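Can a Robot Put Your Clothes Away?
What we saw at the Urnport open day, and what we didn't see

You have probably heard somebody say that robots will soon do all our chores. Grown-ups love saying this. They have been saying it since your grandparents were kids, and your grandparents still had to clean their rooms.

So when a robot workshop in Urnport opened its doors to visitors one morning in January, we went along with a notebook and a lot of doubts.

What is an open day?

An open day is when a place that is usually closed to the public lets people come in and look around. Factories do it, and so do fire stations and farms. The people who work there want you to like what they do, so they show you the good parts. Keep that in mind. It doesn't mean they are lying. It means you are seeing their best side, like when your house is extra tidy because company is coming.

The workshop is run by a company called Fustik. It had 50 visitors that morning, and most of them were kids. Everyone got a sticker.

Who was in charge?

Our guide was Edin Vidmar, an engineer. He has to answer the same questions all day long, and he was pretty patient about it. A boy asked if the robot could beat him up. Edin said the robot had trouble with socks.

The robot arm at the demonstration has a name, Ostum. It doesn't have a face or legs. It is an arm, and at the end of the arm is a gripper, the part that holds things. Ostum's gripper has two fingers. Try this at home: tape your fingers together so that you only have a thumb and one big finger left, then try to button a shirt. Now you know a little of how hard Ostum's job is.

There is also a small camera near the gripper. Your eyes are up in your head, far from your hands, but this camera rides along with the arm and looks at whatever the fingers are doing.

Why are clothes so hard?

Think about a brick. If you pick up a brick and put it down, it is still the same shape. A computer can learn the shape of a brick and be done with it.

A dress is different. Drop it on the bed 10 times and it will land 10 different ways. It has folds and wrinkles. Stretchy parts bunch up. Put it inside a clear plastic bag and things get worse, because see-through plastic is hard for a camera to make sense of. Light bounces off it and makes bright white squiggles. You know the squiggles are only shine. A computer has to be taught that, and it may still get it wrong.

Zippers are a problem of their own. When you pull a zipper, your other hand usually holds the bag still without you thinking about it. One arm doesn't have another hand to help.
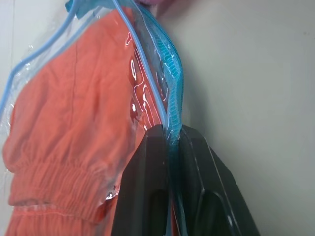
I asked Edin how many times Ostum had practiced with clothes and bags. He said 439. That sounded like a lot until I thought about how many times a six-year-old has to practice before she can zip her own coat. I'd guess it is fewer than that, and she can also tell you a joke while she does it.

Then I asked how many of those tries went well. Edin said 73 percent. Percent means "out of a hundred," so if the robot tried a hundred times, 73 would be good and the other 27 would not. Is that a good score? It depends on the job. If your umbrella opened only 73 times out of a hundred, you would want a new umbrella.

Edin didn't argue. He said the team at Muriithi, the lab that works on the software with them, wants a much better number before anyone takes the arm into a real home - and he wouldn't say when that might be. I liked that answer better than the big poster by the door, which said THE FUTURE IS HERE.

Questions to ask if you go to a robot show

How many times did it practice?
How often does it go wrong?
Is a person helping it or steering it?
What happens if you give it something it has never seen before?
Who puts everything back at the start of each turn?

You don't have to be rude about it. Most engineers like these questions. If someone won't answer them, write that down too.

Words to know

Gripper: the part of a robot arm that grabs and holds.
Engineer: a person who designs and fixes machines.
Demonstration: showing people how something works.
Software: the instructions a computer follows.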